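Trovbridge extends refurbished PC program to branch libraries

January 28, 2020

Trovbridge will replace the public computers in its branch libraries with refurbished desktop machines, following a trial at the Godalov branch that ended in December. The town has ordered 377 units from Orkent, a refurbisher of retired office equipment. Delivery will take place in 2 stages, with the central library last.

The existing public machines were bought new and run an operating system that stopped receiving free security updates this month. An upgrade in place was considered. Testing showed that most of the machines could run the newer system but became slow once a browser and a word processor were open together, and the town's IT office did not recommend keeping them.

Refurbished units arrive with the original storage wiped and replaced by a solid-state drive. Memory is raised to a common level across the whole order so that a single disk image can be used at every branch. Processors and power supplies are left as they are unless they fail testing. Each unit is run under load overnight before it is packed.

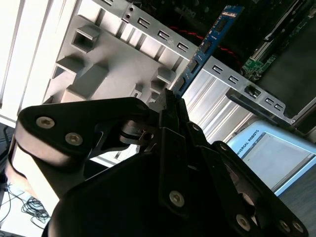 The Godalov trial covered 102 desktops, used by the public during normal opening hours. Library staff logged 1345 support requests during the period, most of them for printing, forgotten card numbers and browser settings. Hardware faults made up a small share of the total. The most frequent was a worn front USB port, and the order now requires these ports to be tested with a drive inserted.

Monitors will not be replaced. Older screens that accept only an analog signal will be connected through adapters, which the town is buying separately from Wang, its current supplier of cables and small parts. Keyboards and mice will be new.

Under the contract, Orkent will hold spare units at its own warehouse and ship a replacement when a fault is reported. Branch staff are not expected to open the cases. Faulty machines go back to Orkent for repair or are stripped for parts. Drives that have been used in a library must be erased before they leave the building.

Public computers will be unavailable for one working day at each branch during installation. Wireless access and printing from personal devices will continue as usual. Saved files on the old machines will not be transferred, and users are asked to copy anything they need to a USB drive beforehand. Installation dates will be posted at each branch.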